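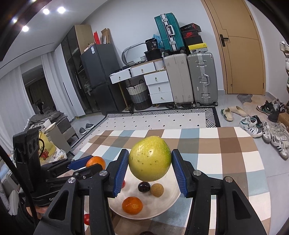

COURSE HANDOUTS / Work and Technology

Unit 3: When Handling Work Becomes Teaching Work

Instructor: Loukia Raptis
Revised 16 July 2018

Reading for this unit: the Baltska case file, parts 2 and 3. Students should finish both before the seminar.

The unit considers what happens to manual workers when an employer begins to automate picking and packing. The case concerns Baltska, a produce distributor whose packing hall at Skono employed 14 people on the sorting line when the program began in May. Workers there were asked to carry out part of their usual work with hand-held grippers, so that their movements could later be used to train a robot arm.

1. The task

Fruit is a hard case for automation. Pieces differ in size, firmness and surface, and several kinds may share one plate or tray. A large round fruit must be held between two finger pads with enough pressure to lift it and too little to bruise it. A person working with bare hands makes this adjustment without thinking. With a gripper the same person has to learn it again, and most of the Skono staff described their first shifts with the tool as slow and tiring.

2. Changes in the job

Before the program, output was measured in crates. Under the program it was measured in accepted demonstrations, and the case file records 1054 of these for the first period. A demonstration could be refused if the fruit slipped or if the worker paused too long. Several employees objected that a pause was often the moment when they were checking for damage, and that the new measure treated care as a fault.

Supervisors also found their duties altered. They had formerly assigned places on the line and dealt with shortages. They now reviewed refused demonstrations with the staff concerned, a duty for which they had received no training.

3. Skill and ownership

The agreement signed at Skono covered hourly pay and rest breaks. It did not say whether workers should be paid again if their recorded movements were used at another site. When Baltska proposed to use the material at its Etov warehouse, the question was raised by the staff and left open. Students should compare the Grecu agreement, discussed in Unit 2, under which a further payment was due for each new site.

4. Points for seminar discussion

Who should decide what counts as a good demonstration?
Does a worker who trains a machine hold a different job from one who packs fruit, and should the pay grade reflect it?
What notice should be given to staff at a second site before the system arrives there?

Written responses of two pages are to be handed in at the start of the seminar. Late work will be accepted only by prior arrangement with the instructor.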